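Veltwood Residents' Services
Home Care Guidance: Wooden Tables and Worktops

Contents
Scope of this guidance
Identifying the finish
Routine cleaning
Water marks and heat marks
Scratches
Storage on and near wooden surfaces
Re-oiling
When to contact the Maintenance Office

Scope of this guidance

Many of the furnished homes managed by Veltwood are supplied with at least one wooden table. Residents are responsible for the day-to-day care of these items, and the Maintenance Office is responsible for repair and refinishing. The advice on this page applies equally to tables owned by residents. It does not apply to painted furniture, to veneered doors or to wooden flooring, which are covered in separate guidance.

Residents who are unsure whether an item belongs to Veltwood should consult the inventory issued at the start of the tenancy. Items supplied by us carry a small numbered label on the underside.

Identifying the finish

Wooden tabletops are usually either varnished or oiled, and the two require different treatment. A varnished top has a continuous film over the wood and tends to reflect light from a window or lamp. An oiled top is generally duller and the grain can be felt with the fingertips.

Where the finish is not obvious, place a single drop of water on an inconspicuous area and leave it for five minutes. On sound varnish the drop will remain as a bead. On oiled wood in need of attention it will sink in and leave a darker spot, which should fade as the surface dries. Waxed tops are less common in our properties and should be treated as oiled for cleaning purposes, but no oil should be applied to them.

Routine cleaning

Wipe the surface after each meal with a cloth wrung out in warm water. A small amount of washing-up liquid may be added for grease. Work along the grain, rinse the cloth, wipe again and dry at once with a clean towel. Water should not be allowed to stand at joints or along edges, where the finish is thinnest.

The following should not be used on any wooden surface: bleach, scouring powder, the rough side of a washing-up sponge, steam cleaners and undiluted vinegar. Spray polishes containing silicone should also be avoided. They give a quick shine but leave a residue that prevents new varnish from adhering, and a table treated in this way may need to be stripped completely before it can be refinished.

Crumbs and grit should be brushed away before wiping. Metal edging, where fitted, may be cleaned with the same damp cloth and dried in the same way. A soft toothbrush is suitable for the narrow gap between edging and wood.

Water marks and heat marks

A white ring on a varnished surface normally means that moisture has been trapped in or beneath the film. Leave the mark uncovered overnight in a warm, dry room before attempting any treatment, as fresh rings often disappear unaided. If the ring remains, rub it lightly with a soft cloth and a little non-abrasive furniture cream, then buff dry.

Black marks are a different matter. They usually indicate that water has reached the wood itself, often in contact with iron or steel. They cannot be removed by cleaning and should be reported. Residents are asked not to sand them out.

Heat marks are best prevented by the use of mats or trivets under all pans and serving dishes. A folded tea towel is not adequate protection beneath a dish taken directly from the oven.

Scratches

Shallow scratches in varnish show as pale lines and are most noticeable in low light from the side. A matching wax stick may be used to disguise them. Rub the stick across the scratch, remove the surplus with a plastic card and polish with a dry cloth. It is advisable to choose a shade slightly lighter than the table and to test it underneath first.

Deeper scratches, in which a fingernail catches, should be left for the Maintenance Office. Filling them with household wax makes a later repair more difficult.

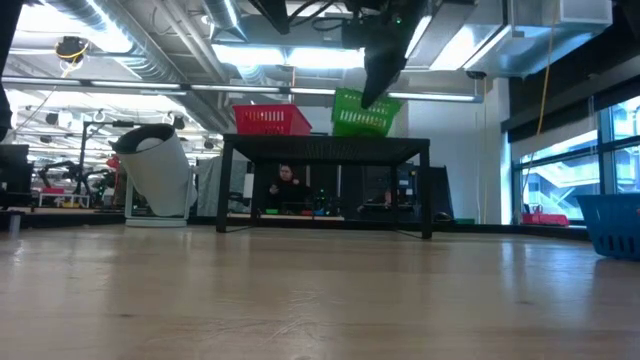 Reading time for this page: 5 minutes

Storage on and near wooden surfaces

Racks, stands and baskets are a sensible way of keeping a table in order, provided that some care is taken over what touches the wood. Metal legs can scratch and, if damp, can stain. Self-adhesive felt pads should be fitted beneath each foot and checked for trapped grit every few months. Where a stand is used for wet items, rubber or cork feet are preferable to felt, which holds moisture.

Plastic baskets with slotted sides allow air to circulate and are suitable for fruit, cloths and small utensils. Wash them in warm soapy water and dry them fully before returning them. Brightly coloured plastics should not be left in contact with an oiled or waxed surface for long periods, as certain dyes may transfer. A sheet of plain paper beneath the basket is sufficient protection.

Heavy items should be lifted and not slid. The contents of any basket should be arranged so that the weight is evenly spread, and objects kept on a table should be moved from time to time. Wood changes colour with exposure to daylight, and an area that has been covered for a year may be visibly different from its surroundings.

Small bins are more conveniently kept on the floor. If one must be kept on a worktop, empty it daily and wipe the base.

Re-oiling

Oiled tops in regular use should be re-oiled twice a year. January is a convenient time for the first application, as indoor heating dries the wood considerably over the winter. Residents in Veltwood properties may collect a 15 ml sachet of Culora table oil free of charge from reception. One sachet is enough for a small kitchen table.

Clean the surface the evening before and let it dry completely. Open a window. Apply the oil sparingly with a lint-free cloth, following the grain, and leave it for the time stated on the sachet. Wipe off everything that has not been absorbed. A sticky surface the next day means that too much oil was left behind, and it can usually be corrected by wiping with a cloth carrying a few drops of fresh oil and drying immediately.

Cloths used with oil present a fire risk and must never be folded or bundled while damp. Lay them flat outdoors to dry, or soak them in water, before placing them in household waste.

When to contact the Maintenance Office

Please report black staining, lifting varnish, splits, loose edging, unsteady legs and any scratch deep enough to expose bare wood. A photograph taken in daylight helps us to decide whether a visit is required. Refinishing takes roughly 3 days, during which the table cannot be used. A folding table can be lent on request.

Enquiries about furniture should be addressed to Myrto Nikolaidis, Furnishings Officer, on extension 607. Enquiries about the inventory should be addressed to Cristóbal Durán at reception. The furniture workshop is open to residents on Tuesday afternoons, when wax sticks and felt pads may be collected.

Related guidance
Care of laminate and stone worktops
Removing limescale from taps and sinks
Condensation and ventilation
Disposal of bulky items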